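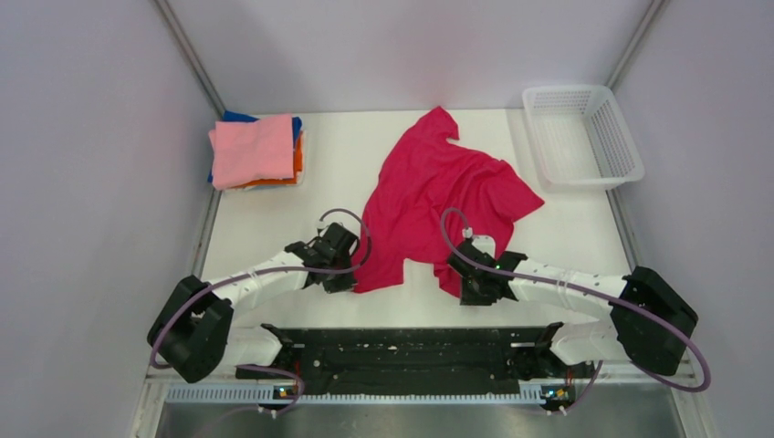

A red garment spread out loosely, with a finished pile at the back left of the table.

About Waromeck

Most laundry companies will tell you they care about your clothes. We doubt it, and we would ask you to doubt us too until you've had a bag back from us. Waromeck washes, dries and folds for households and a few small businesses. That is the whole company. We don't sell a lifestyle and we don't have a scent.

Themis Gavalas started the business after two years of sending shirts to a service that returned them in a ball inside a very nice bag. The bag had a ribbon on it. He kept the ribbon and it is pinned up in our office on Tralby Street, next to the fuse box.

What we do

Washing is the easy part. Machines have been good at it for a long time, and anyone who claims a secret method is probably selling detergent. Folding is where the work is. A towel takes very little thought. A top with an odd hem or a loose cut can be laid out three ways and look wrong in all of them, so we spread it on a plain white table and start again if we have to.

Folded cloths are stacked flat. We don't roll them, whatever you may have read about rolling. We tried it for most of one August and the drawers did not get any bigger - the customers who measured told us so.

Last year we folded 1,384 orders. We had planned on 2,000, and the plan was silly. We would rather print the real number than round it up and call it growth.

What we don't do

We don't take leather, wedding dresses or anything with a battery in it. Giannakopoulos, the dry cleaner across the street, will look at the first two and give you a straight answer about the price. We get nothing for sending you there.

We don't promise same-day service. We looked at Destisar, the scheduling system that was supposed to make it possible, and sent it back after 6 weeks. Orders come back in two working days, sometimes three when it's a holiday week.

We also don't call ourselves green. We wash cold when the label allows it and we fill the machines properly. Our grandparents did the same and didn't put it on a van.

If something comes back wrong

Bring it in or call. Keep it the way it came out of the bag if you can, as a badly folded shirt is hard to argue about once it has been worn. We fold it again at no charge, and if we damaged it we pay for it. We have paid twice - one cardigan and one pillowcase that the owner was very fond of.

Page last updated Friday, June 10, 2022.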